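4.3 Setting Up the Kukham Countertop Dehydrator

Read section 2 (Electrical Safety) before first use. Place the base on a level, heat-resistant surface with at least 15 cm of clearance behind the fan outlet.

1. Wash the trays and the drip sheet in warm water with mild detergent. Do not immerse the base.
2. Seat the drip sheet in the base with the notch facing the control panel.
3. Plug the unit in and run it empty at 70 °C for 15 minutes. A slight odor is normal during this run.
4. Switch off and let the base cool before loading.

CAUTION: The fan grille stays hot after the display goes dark.

Preparing fruit
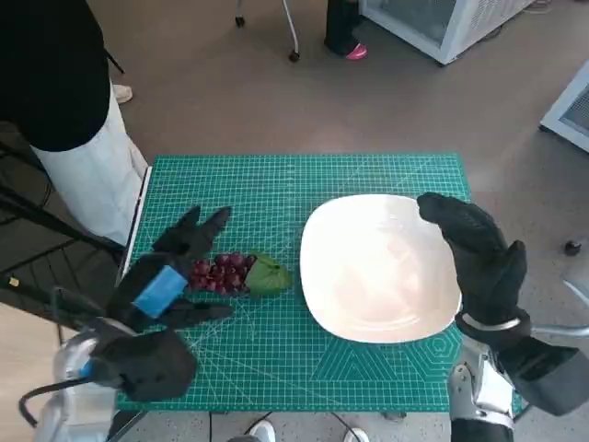

Grapes, plums and other fruit with a waxy skin dry slowly unless the skin is opened. Remove stems and leaves, then pierce or halve each piece. Cut fruit to an even thickness — mixed sizes on one tray will finish at different times.

5. Arrange the fruit in a single layer, cut side up. Do not exceed 400 g per tray.
6. Stack the trays and fit the lid. The lid must sit flat on the top tray.
7. Turn the dial to FRUIT and set the timer. Drying times are listed in Table 6.
8. Rotate the trays top to bottom halfway through the cycle.

NOTE: If the display shows E2, the lid sensor is open. Reseat the lid and press START again.

9. When the cycle ends, leave the fruit on the trays until it reaches room temperature, then move it to an airtight container.

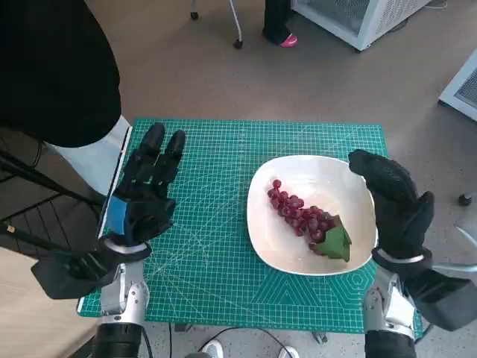 4.4 Cleaning the Air Filter

Unplug the unit. Slide the filter cover toward the rear and lift out the foam insert. Rinse, squeeze and air-dry it fully before refitting. Replacement inserts are supplied under part number 1398.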